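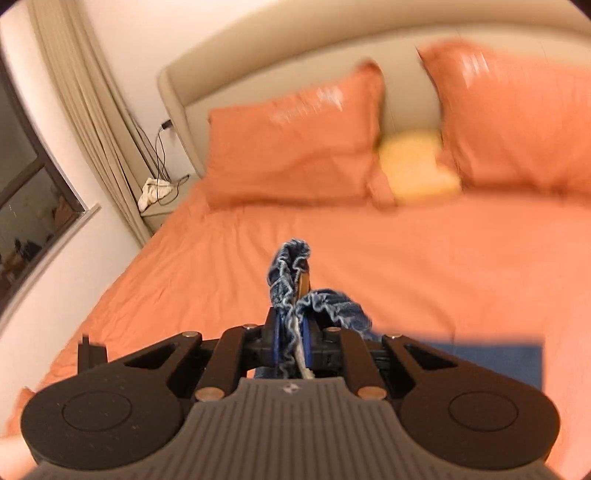 A resident on the second floor wrote to ask whether denim and other clothing left on the bed may be folded there before the bed is made, or whether everything has to come off first. The answer is that clothing comes off first, and the steps in this section have been put in that order.

Endetti Guest Housing > Room Guide > Section 4 > Clearing and Making the Bed

4.1 Clearing the bed

1. Take each item of clothing off the bed. Shake it out once, away from the pillows.
2. Fold the item on the desk or on another clean, flat surface. Items with frayed edges or loose cords are to be folded with the frayed edge inside.
3. Place folded items in the Lurska drawer unit. Do not stack them against the headboard.
4. Remove plush toys and set them aside until step 4 of 4.2.

Note: Small cloths may be kept on the bedside table during the day – they should not cover a charger or its cable.

4.2 Making the bed

1. Pull the fitted sheet toward the foot of the bed and tuck in the two lower corners.
2. Smooth the sheet by hand from the center outward. Light wrinkles are acceptable. An iron must not be used on the mattress.
3. Set the pillows side by side at the head of the bed. Where the two differ in size, either may go on the left.
4. Return any plush toy to its place between the pillows.

Caution: Upholstered headboards mark easily. Keep pens, damp towels and metal fasteners such as zippers and jeans buttons away from the fabric.

Caution: Unplug chargers at the wall before moving the bedside table. Cables must not be trapped behind the headboard.

4.3 Replacement bedding

Replacement sheets and pillowcases are issued at the Drustthorpe desk against form 372. Sets are exchanged complete – a single pillowcase cannot be issued. Requests handed in after the April linen change are filled from the next delivery.

Endetti Guest Housing, Drustthorpe | Housekeeping desk: extension 1511 | Revised 21 January 2020 | Back to top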